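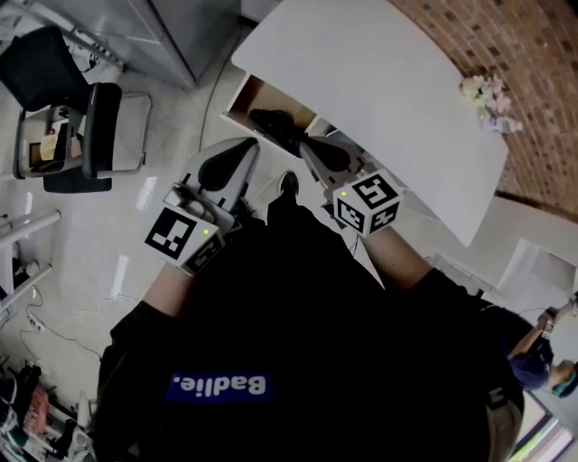
통권 32호 · 107쪽

11월 · 글 마흘렛 시사이

서랍 정리 같이 하실 분 구합니다 (겨울반 참가자 모집)

안녕하세요, 퍼넌스 소식지에서 살림 꼭지를 맡고 있는 마흘렛이에요. 지난 호에 "겨울반 곧 엽니다" 하고 한 줄 슬쩍 흘려 놨더니 그게 언제냐고 물어보시는 분이 제법 계셔서, 이번에는 지면을 통째로 달라고 졸랐습니다. 그래서 글이 좀 길어요. 급하신 분은 중간에 있는 '모집 내용'부터 보셔도 됩니다!

저희 모임 이름은 그냥 '서랍반'이에요. 처음에는 좀 근사한 이름을 붙여 보려고 했는데 세 번 회의해서 세 번 다 서랍반으로 돌아왔어요. 하는 일은 단순합니다. 모여서 서랍을 열고, 안에 든 걸 하나씩 꺼내고, 다시 넣을 것과 다른 데로 보낼 것을 정합니다. 옷방 하나를 하루에 뒤집어엎는 그런 정리는 안 해요. 한 번에 서랍 한 칸, 많아야 두 칸이에요. 제가 예전에 주말 이틀을 잡고 집 전체를 정리하겠다고 덤볐다가 일요일 밤에 이불 위에 쌓인 양말이며 충전선이며 영수증을 한쪽으로 밀어 놓고 그 옆에서 잔 적이 있거든요. 그 뒤로는 한 칸씩만 합니다.

모이는 곳은 세르넘 시장 뒤편 보갈레 건물 2층이에요. 빨간 벽돌 벽이 있는 방이고, 서랍 달린 하얀 탁자를 씁니다. 서랍도 겉은 하얀데 당겨 보면 안쪽은 밝은 나무색이라 어두운 물건을 넣으면 금방 눈에 들어와요. 까만 양말 한 짝, 까만 장갑, 까만 구두 같은 것들이요. 저는 집 서랍 바닥이 짙은 밤색이라 검은 머리끈을 늘 손으로 더듬어 찾는데, 여기서 연습하고 나서 집 서랍에도 밝은 종이를 깔았어요. 별것 아닌데 아침이 좀 편해졌습니다.

탁자 위 벽돌 벽 쪽에는 하얀색이랑 연분홍 조화가 놓여 있어요. 생화로 바꾸자는 의견도 있었는데 물 갈아 줄 사람을 정하다가 흐지부지됐고요, 저는 조화도 예쁘다고 생각합니다. (에비세 씨는 동의하지 않아요.) 아무튼 탁자 위에는 웬만하면 다른 걸 많이 안 올리려고 해요. 서랍에서 나온 물건을 펼칠 자리가 있어야 하니까요.

한 번 모이면 이렇게 흘러갑니다. 저녁 7시에 시작해서 앉자마자 차부터 마셔요. 그다음에 각자 가져온 상자나 가방을 풉니다. 네, 집 서랍을 통째로 들고 올 수는 없으니까 서랍 한 칸에 들어 있던 걸 그대로 쓸어 담아서 가져오시면 돼요. 골라서 담아 오지 마세요. 진짜로요. 지난봄에 수메야 데게파 씨가 너무 지저분하다고 집에서 미리 절반을 정리해 오셔서 삼십 분 만에 할 일이 없어지셨어요. 그날 수메야 씨는 옆 사람 단추를 색깔별로 나누다 가셨습니다.

내용물은 탁자에 펼쳐 놓고 같은 종류끼리 모읍니다. 신발이랑 가방처럼 덩치 큰 건 낮은 서랍에 넣는 연습을 따로 해요. 낮은 서랍은 허리를 숙이고 위에서 내려다보며 넣게 되는데, 이때 깊숙한 쪽부터 채우는 버릇을 들이면 나중에 앞쪽만 꽉 차서 뒤가 텅 비는 일이 줄어요. 신발은 한 켤레씩 앞코를 엇갈리게 눕히고, 목이 긴 건 접지 말고 옆으로 눕힙니다. 천으로 된 물건은 돌돌 마는 파와 네모나게 접는 파가 있는데요, 이건 정말 결론이 안 나요. 저는 접는 파이고 히워트 언니는 마는 파예요. 친언니인데도 이 문제에서는 남입니다.

마지막 이십 분은 다시 담기예요. 집에 가서 서랍에 바로 옮길 수 있게 순서대로 담습니다. 맨 밑에 들어갈 게 맨 위로 오게 거꾸로요. 처음 오신 분은 여기서 꼭 한 번씩 헷갈려 하시는데 괜찮습니다, 저도 아직 헷갈려요.

[모집 내용]

모집 인원: 18명
모임 날: 매주 화요일 저녁 7시부터 9시까지, 1월에 시작해서 여섯 번
장소: 세르넘 보갈레 건물 2층 (811번 버스, 시장 후문 정류장)
참가비: 없음. 차와 과자는 돌아가면서 가져옵니다
신청: 보갈레 1층 게시판 옆 신청함, 또는 퍼넌스 편집실로 전화
신청 마감: 12월 마지막 모임 전까지, 자리가 차면 먼저 닫습니다

이런 분이면 좋겠어요. 서랍이 안 닫히는 분. 서랍은 닫히는데 열 때마다 뭐가 걸려서 덜컥하는 분. 이사한 지 한참 됐는데 '임시'라고 적힌 상자가 아직 방에 있는 분. 가위를 다섯 개 가지고 있는데 필요할 때마다 새로 사시는 분. 정리를 이미 잘하시는 분도 오세요, 옆에서 구경만 해도 배우는 게 많거든요. 다만 남의 물건을 보고 "이걸 왜 아직 갖고 있어요?"라고 하시는 건 안 됩니다. 저희 모임에 규칙이 몇 개 없는데 그건 꽤 진지한 규칙이에요. 버릴지 말지는 물건 주인이 정합니다. 안 버려도 돼요. 작년에 어떤 분은 여섯 번 내내 하나도 안 버리고 전부 자리만 바꿔서 돌아가셨고, 그 서랍 지금도 잘 닫힌다고 하십니다.

아이랑 같이 오셔도 되나요, 하고 물어보신 분이 계셨는데 초등학생부터는 괜찮아요. 더 어린 아이는 작은 단추나 핀이 많이 나오는 날이 있어서 먼저 전화로 물어봐 주세요. 어르신도 환영합니다. 2층이라 계단이 있는데, 다리가 불편하시면 1층 작은 방을 열어 달라고 할 수 있으니 신청서에 적어 주시고요.

준비물은 서랍 한 칸 분량의 내용물, 그걸 담을 튼튼한 가방, 그리고 움직이기 편한 옷이에요. 쭈그려 앉았다 일어났다를 꽤 합니다. 신발 정리하는 날은 바닥에 가까운 칸을 쓰니까 허리 안 좋으신 분은 저한테 말씀해 주시면 탁자 위에서 하는 걸로 바꿔 드려요. 칸막이는 사 오지 마세요! 다들 첫날 들뜬 마음에 칸막이부터 사 오시는데 집에 가서 넣어 보면 꼭 손가락 한 마디가 안 맞습니다. 과자 상자 잘라서 쓰면 되고, 상자는 제가 많이 모아 놨어요. 너무 많이 모아서 이제 상자 넣을 서랍이 필요합니다.

그리고 진행을 도와주실 분도 두 분 따로 찾고 있어요. 이쪽은 일찍 오셔서 의자 꺼내고 찻물 올리고, 모임이 끝나면 저랑 같이 남은 물건이 없는지 서랍을 전부 열어 보는 일입니다. 한번은 까만 목도리가 맨 아래 칸에 2주나 들어 있었거든요. 진행을 도와주시는 분께는 엘츠카 찻집에서 쓸 수 있는 저녁 식사권을 드려요. 큰돈은 못 드려서 죄송하지만 그 집 수프가 정말 맛있습니다. 경험은 없어도 되고, 화요일 저녁 6시 반까지 올 수 있으면 돼요. 진행 도우미는 에비세 베르헤 씨가 만나 뵙고 정합니다. 면접이라고 하면 무섭게 들리는데 그냥 차 한잔하는 거예요.

자주 들어오는 질문도 몇 개 적어 둘게요. 여섯 번을 다 나와야 하느냐면, 네 번 이상 나올 수 있으면 신청해 주세요. 중간에 한두 번 빠지는 건 다들 그래요. 집으로 와서 봐 줄 수 있느냐는 질문도 있는데 그건 어렵습니다. 대신 서랍 안쪽 너비랑 깊이를 재서 종이에 적어 오시면 탁자에 테이프로 똑같은 크기의 칸을 만들어서 맞춰 볼 수 있어요. 높이도 꼭 재 오세요, 제일 많이 빼먹는 게 높이예요. 안 쓰는 물건을 거기 두고 가도 되느냐, 이건 안 됩니다. 나눔 상자를 한 번 해 봤는데 루산드라 에나케 씨가 가져온 접시를 결국 루산드라 씨가 도로 가져가셨어요. 가져온 건 가져가기로 해요.

겨울반에서는 장갑이랑 모자, 목도리 서랍을 첫 주제로 잡았고, 둘째 주가 신발, 셋째 주가 부엌에서 제일 복잡한 그 칸입니다(어느 칸인지 다들 아시죠). 나머지 세 번은 오신 분들 서랍을 보고 정하려고 비워 놨어요. 약 서랍을 하자는 의견도 있고 편지 서랍을 하자는 의견도 있는데, 편지는 읽다가 시간이 다 갈 것 같아서 걱정이에요. 하고 싶은 칸이 있으면 신청서 뒷면에 써 주세요.

신청서에는 이름, 연락처, 그리고 지금 제일 열기 싫은 서랍이 어딘지만 적으시면 됩니다. 저는 현관 신발장 밑 칸이에요. 1월에 그거 들고 갈게요!

공유 18 · 댓글 7

최근 글
- 엘츠카 찻집 겨울 차림표가 바뀌었어요
- 과자 상자로 서랍 칸 나누기 (히워트 시사이)
- 보갈레 건물 2층 저녁 사용 시간 안내
- 세르넘 시장 단춧집에 다녀왔습니다
- 양말, 말까요 접을까요: 독자 편지 모음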